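Parents and kids wanted to try out learning toys at home — Skinavum summer round

2024-06-30
By the Skinavum family testing desk

We need families again. Last round filled up fast and a lot of you wrote in after it closed, so please read this and send your form early if you want in.

What it is: you get a box of learning toys for kids ages 3 to 8, your kid plays with them at home, you tell us how it went. Four weeks, all of August. No store visits, no video calls unless you want one.

In the box this time is the Pai counting set, the Moltetis letter blocks (second version, the one with the quieter speaker) and one mystery item from Ultance that isn't in stores yet. We can't say what it is here. It is not a tablet, people keep asking. Batteries included this time, sorry about last time.

Who we're looking for:

- parents, grandparents or guardians living with at least one child between 3 and 8
- two or more kids is great, twins very welcome
- mailing address in the US, no PO boxes (the courier won't take them)
- a phone or computer that can open our weekly form
- kids who don't like this kind of toy! We mean it, we have plenty of fans already

We have room for 398 households. It was 400 but two spots are held over for families whose box got lost in the mail last round.
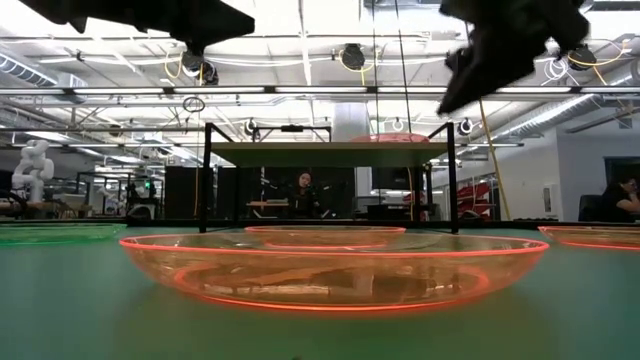
What you'd do each week: let your child play with each toy at least twice, 10 minutes or so is plenty, and don't push if they lose interest. Write down when they wandered off, thats useful to us. Then fill in the form. Eight questions, mostly check boxes, one spot at the end for whatever you want to tell us. Short answers fine. Spelling doesn't matter.

You don't need to teach them anything or follow the booklet in order. Some kids go straight for the last page — let them.

What you get: the Pai set and the letter blocks are yours to keep. The Ultance item has to come back, prepaid label is in the box, keep the carton. Families who send in all four forms also get a $10 book voucher by email.

Pets chewing on things, juice spills, lost pieces: just tell us, no charge.

Privacy, quickly. We don't ask for your child's last name. We don't want photos of their face. Nothing the kids say ends up in an ad. You can drop out any time and keep what you were going to keep anyway.

To sign up, fill in the family form on the Skinavum site and pick "summer round" from the menu. Put each kid's age in years, not there birthday. If you tested with us before you still need a new form, the old ones don't carry over.

Boxes go out in the order forms come in. You'll get an email either way, check your spam folder. Questions go to the same form, last box.

Last updated: same day, fixed the age range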